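The Night Train to Zarkska

My grandmother kept a town in a cardboard carton, and every September she let me help her put it up.

She called it Guver. It had a harbour, a hill, a bakery with a crooked chimney and a railway that went all the way round and stopped twice. The houses were paper, folded and glued by her over more winters than she would admit to, and there were 251 of them when I was nine. I know because that was the year I was made Town Clerk and given the ledger. What a job! Every house had a number and a line to itself, and beside the number I wrote who lived there, what they did all day and whether they were speaking to their neighbours. 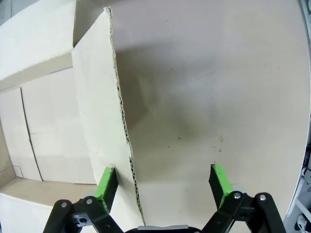

The rules of Guver were strict and I loved every one of them. The baker got up first. The ferry could not leave until the postman was on it. If you knocked a house over with your sleeve, you had to invent the storm that had done it, and then you had to say who had helped with the repairs. (The schoolmistress, nearly always. She was marvellous with a hammer.)

But the best thing in the whole town was the night train to Zarkska. Zarkska was the far end of the sideboard, behind the fruit bowl, where we never put so much as a lamp post. The train went in there with its four carriages and came out again, and in between it had been somewhere. My grandmother would switch off the big light and we would wait, and she would whisper the stops to me as they went by — Danzer, for the salt mines, and then Dukent, where you had to change if you wanted the sea.

"What's at Zarkska?" I asked her, every single time.

"Snow," she said one year. The next year it was an opera house with over 1000 seats, all of them taken. Then it was a man selling hot chestnuts who gave you the wrong change in your favour. I wrote them all in the ledger, at the back, in my best handwriting, and it never bothered me that they didn't match. A place that far off was bound to be big enough.

I am 65 now and the ledger is mine, and so is Guver. It came to me with the houses nested inside one another, the little ones in the big ones, and a note on top in her quick slanting hand. *Mind the chimney*, it said. I did mind it. It took me two evenings and a great deal of tea to get everyone home, and I read each line out as I went, feeling like the luckiest Town Clerk alive.

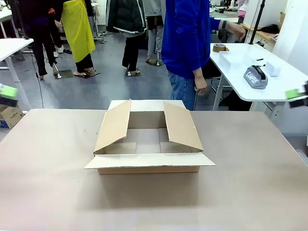

An open carton, with the whole tabletop to itself.

My granddaughter came in when I had got as far as the harbour. She is seven and doesn't think much of things that are old, so I said nothing and carried on straightening the ferry. She watched for a bit. She picked up the schoolmistress's house and looked in through the door.

"Where does the train go?" she said.

Oh, I had waited years for that! I got up and switched off the big light. I found the key on the side of the engine and wound it, and off it went past the bakery and under the hill, ticking like mad, and I leaned down and whispered Danzer to her, and then Dukent. It went in behind the fruit bowl. We could hear it going along in there.

"But what's at the end?" she whispered.

I opened the ledger at the back, where there was still half a page, and gave her the pencil.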